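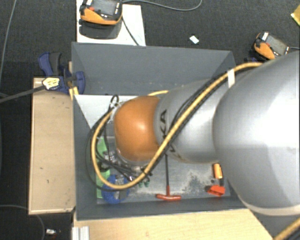 Hanberg, 3. April 2024

Begleitskript zur Lehrveranstaltung „Arbeit und Automatisierung im Betrieb“
Abschnitt: Der Griff in die Kiste. Veränderte Tätigkeiten in der Teilebereitstellung

1. Gegenstand des Abschnitts

Die Vereinzelung ungeordnet liegender Teile gehört zu den Tätigkeiten, die in vielen Betrieben lange von Hand ausgeführt wurden. Ein Roboterarm über einem tiefen, oben offenen Behälter, auf dessen Boden ein Werkzeug und Gegenstände verschiedener Form und Farbe liegen, steht vor einer Aufgabe, die für den Menschen kaum der Rede wert ist. Ein T-Griff-Werkzeug verlangt einen anderen Zugriff als ein zylindrischer Gegenstand, der nahezu senkrecht im Bild liegt. Hinzu kommen die Behälterwände, denen der Arm mit seinen Schläuchen und Leitungen ausweichen muss.

Grundlage der folgenden Ausführungen ist das Fallbeispiel Lirier. Das Unternehmen, 1937 als Schlosserei gegründet, betreibt am Standort Hanberg eine Montage mit 88 Beschäftigten. Im Rahmen des Projekts Torton wird dort die Teilebereitstellung schrittweise auf robotergestützte Entnahme umgestellt.

2. Ausgangslage

Vor Projektbeginn wurden die Behälter an den Montageplätzen von den Beschäftigten selbst geleert und sortiert. Die Tätigkeit galt als Anlernarbeit und wurde im Wechsel ausgeführt. Eine Arbeitsplatzbeurteilung stellte Belastungen durch wiederholtes Beugen über den Behälterrand fest. Zugleich gaben mehrere Beschäftigte an, das Sortieren als Unterbrechung der taktgebundenen Montage zu schätzen. Beide Befunde sind bei der Bewertung der Umstellung zu berücksichtigen.

3. Veränderung der Aufgaben

Mit der Einführung der Roboterzelle entfällt der überwiegende Teil der manuellen Entnahme. An ihre Stelle treten:

Einrichten und Anlernen neuer Teile am Bedienhandgerät
Beseitigung von Störungen, insbesondere bei verhakten oder verdeckt liegenden Teilen
Sichtprüfung der Schlauch- und Kabelführung am Arm
Dokumentation der Fehlgriffe im Schichtbuch

Die Schulung umfasst 40 Stunden und wird innerbetrieblich unter der Bezeichnung Bravo geführt. Sie schließt mit einer praktischen Prüfung an der Zelle ab. Das Anlernen neuer Teile ist Beschäftigten mit bestandener Prüfung vorbehalten; die Störungsbeseitigung erfordert zusätzlich eine Unterweisung in die Sicherheitsregeln der Anlage.

4. Eingruppierung und Mitbestimmung

Die neu entstandenen Aufgaben sind anspruchsvoller als die bisherige Anlernarbeit. Strittig war im Betrieb, ob die Tätigkeit am Handgerät eine höhere Eingruppierung begründet, wenn sie nur zeitweise ausgeübt wird. Die im März geschlossene Betriebsvereinbarung sieht eine Zulage für die Dauer des Einsatzes vor. Eine personenbezogene Auswertung der Fehlgriffprotokolle ist ausgeschlossen.

Offen geblieben ist die Frage des Tätigkeitswechsels. Wer die Schulung nicht durchläuft, verbleibt ausschließlich in der taktgebundenen Montage und verliert damit den früher üblichen Wechsel.

5. Erfahrungswissen

Beschäftigte mit langer Betriebszugehörigkeit erkennen häufig im Voraus, welche Teile sich in einem Behälter ineinander verschieben werden. Dieses Wissen ist in keiner Arbeitsanweisung niedergelegt. Im Projekt Torton wurde es in gemeinsamen Einrichtphasen erhoben, in denen je 2 Beschäftigte der Montage die Greifpunkte mit der Instandhaltung festlegten. Die Zeit hierfür wurde als Arbeitszeit angerechnet, im ursprünglichen Projektplan jedoch nicht vorgesehen.

6. Aufgaben zur Vorbereitung der nächsten Sitzung

Stellen Sie die Belastungen der manuellen Entnahme denen der Anlagenbetreuung gegenüber. Erarbeiten Sie einen Vorschlag, wie der Tätigkeitswechsel für nicht geschulte Beschäftigte erhalten werden kann. Der Umfang soll zwei Seiten nicht überschreiten. Die Abgabe erfolgt über das Sekretariat des Fachbereichs.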